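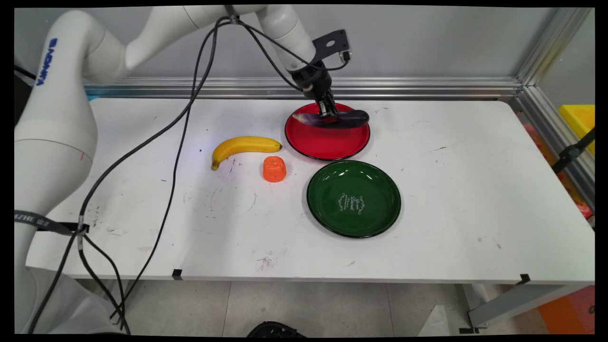 Ticket 286: Advance copy of "Stultby" opens at chapter nine and loses italics

Status: Closed
Product: Cavum review copies (ebook)
Reported by: blog tour host
Device: Ranside e-reader, also the Ranside phone app
Priority: Normal, raised to High on Sunday

Original report

I am hosting a stop on the blog tour for Stultby and downloaded the advance copy from my Cavum shelf. When I open the book on my e-reader it goes straight to chapter nine. If I page back I get to the end of chapter eight and then the book locks. The table of contents lists every chapter but tapping on any of the first eight does nothing.

The second problem is the letters. Several chapters include letters from the grandmother, and the tour notes say these are in italics. On my copy they are in ordinary type with no space above or below, so it is hard to tell where a letter ends and the story picks up again.

I have deleted the book and downloaded it again twice. Other review copies on my shelf open normally. My post is due this week.

Support reply 1

Thank you for the report. Please try the following and let us know the result of each.

1. Remove the book from the device and from the Ranside cloud library. If it stays in the cloud library, the old file can come back when the device syncs.
2. Restart the e-reader.
3. Go to your Cavum shelf in a web browser, choose Stultby, and pick Download EPUB. Do not use Send to Device.
4. Copy the file over by cable.
5. Open the book and note where it starts.

Please also tell us the file size shown in your downloads folder.

Customer reply

Did all five. By cable the book opens at the cover and I can read chapter one. The contents page works. The letters are still not in italics. File size is 900 KB.

On the phone app it still opens at chapter nine, but that copy came through Send to Device.

Support notes (internal, shared with customer on request)

Checked the file on the server. There are two versions of the Stultby advance copy. The first was uploaded by the publisher, Vörös, when the title was listed. The second replaced it after a proofreading pass. The web download serves the second version. Send to Device was still serving a converted copy of the first.

Opened the converted copy in the desktop previewer. Start point is set to chapter nine. The first eight chapters are in the file but the links to them use the old chapter names, with a space in each name. Conversion dropped everything after the space.

Rebuilt the conversion from the second version. Start point is now the cover. Tested on one Ranside e-reader and on the phone app. All contents links work.

Italics: the missing italics are in the Vörös file itself. The letters have a style name attached but the style sheet has no entry for it. We can't edit a publisher's file. Sent a note to Vörös with the style name and the 42 places it is used.

Support reply 2

The Send to Device copy has been replaced. Please remove the old one from the app, wait for it to sync, and send the book again.

The letters need a corrected file from the publisher, and we have asked for one. If you want to read on in the meantime, turn off Publisher Font in the Ranside display menu and set paragraph spacing to Wide. This will not bring back the italics but it does put a gap between paragraphs.

Your access to this title was set to run out after 60 days. We have restarted the count from today.

Customer reply

App copy now opens at the cover. Wide spacing helps a bit. I'll hold my review until the new file is in, because I want to quote from one of the letters and I'd like to see how it is laid out. The tour organizer has moved me to a later slot in August.

Update

Vörös has uploaded a third version. Letters are in italics and indented on both sides. Conversion was run again by hand and checked. Everyone with Stultby on their shelf will see an Update Available button. Notes and highlights made in an earlier version do not carry over, so please export them first.

Customer reply

Updated on both devices. Letters look right. My highlights were exported before I pressed the button. You can close this.

Resolution

Old converted copy removed, start point and chapter links fixed, publisher file replaced. Related request still open: show the version number of a review copy on the shelf page.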